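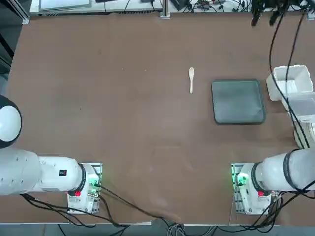 Reusable Tableware Scheme, Drutach: second progress report to the Saarela Fund

Filed under: Grants & Reports > Waste Prevention

1. Period covered

This report covers the six months to the end of March. It follows the order of the work packages in the grant agreement. Expenditure is reported separately on the Fund's own form.

2. Sites and stock

The scheme lends trays, bowls, cutlery and lidded food containers to canteens and event organisers in Drutach that would otherwise buy disposables. At the start of the period it served nine sites. It now serves 13, the additional four being two primary schools, the swimming pool café and the day centre on the east side of the town. A further school has signed the agreement but will not receive stock until its kitchen floor has been relaid.

The lending stock stands at 988 pieces. The target for this stage was met in February, when the second order of bowls was delivered. Bowls remain the item most often requested and the item most often short. Trays are over-supplied at present, and no more will be bought in the coming period.

Stock is issued in sets of fixed size. Two sites asked for mixed sets made up to their own list. This was tried for six weeks and then withdrawn, as the packing time per delivery doubled and the return count could not be reconciled without opening every crate.

3. Washing

All returned stock is washed centrally on the Skonum line, leased from the start of the grant. The line ran on every planned working day except four. Three of those were lost to a failed rinse pump and one to a water main repair in the street. Sites were supplied from reserve stock on all four days and no delivery was missed.

Water use per load fell after the pre-rinse was shortened in November. Detergent use did not change. The drying stage is still the slowest part of the process, particularly for containers with a deep rim, which hold water at the corners and have to be turned by hand. The supplier has offered a tilted rack insert. One insert is on loan and a decision to purchase will be made once it has been through a full month of ordinary loads. 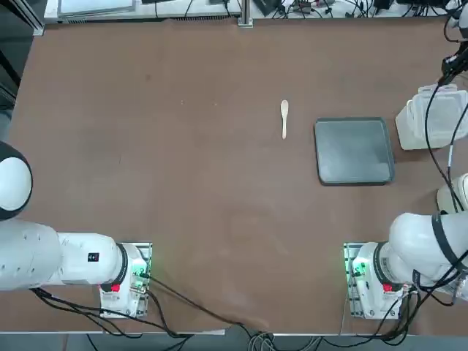 Rejection at the inspection stage is recorded by type of fault. Staining accounted for most rejected pieces, followed by knife marks and warping. Stained pieces are soaked and washed a second time before being written off — most pass on the second wash. Wooden items were included in the original proposal but are not part of the washed stock, following advice from the environmental health officer on repeated machine washing.

4. Losses

During the period 431 pieces were logged as late, meaning not returned within ten working days. Of these, 200 were recovered after a reminder to the site. The remainder are carried on the register as missing and will be written off at year end if not found. Small items make up the greater share, and teaspoons are the worst case.

Losses are concentrated at the event hires and the swimming pool café. The school sites lose very little. A deposit has been charged on event hires since January, and the return rate for those bookings has improved, although the number of winter bookings is too small to support a firm conclusion. The café has been given a second return point next to the exit.

5. Stock records

The move from spreadsheets to the Distidik stock system was completed in December, one month behind plan. The delay arose from the labelling. The first batch of labels lifted in the dishwasher and had to be replaced with an etched mark on the underside of each piece. Etching is slower but has given no further trouble. Pieces too small to mark are recorded by weight per crate.
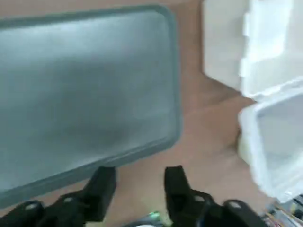

Tray and two white containers.

6. Variations requested

We ask the Fund to agree two changes. The first is to move the unspent allowance for trays to the purchase of bowls and teaspoons. The second is to put back the household survey from May to September, so that it does not fall in the exam season at the participating schools. Neither change alters the total of the grant.

7. Work planned for the next period

— Supply the remaining school once its kitchen reopens.
— Decide on the rack insert for the drying stage.
— Extend the deposit to all short-term hires.
— Agree a write-off procedure with the auditors before year end.
— Retender the delivery round, as the present contract ends in August.

Contact the scheme office | © Drutach Reusable Tableware Scheme | Back to top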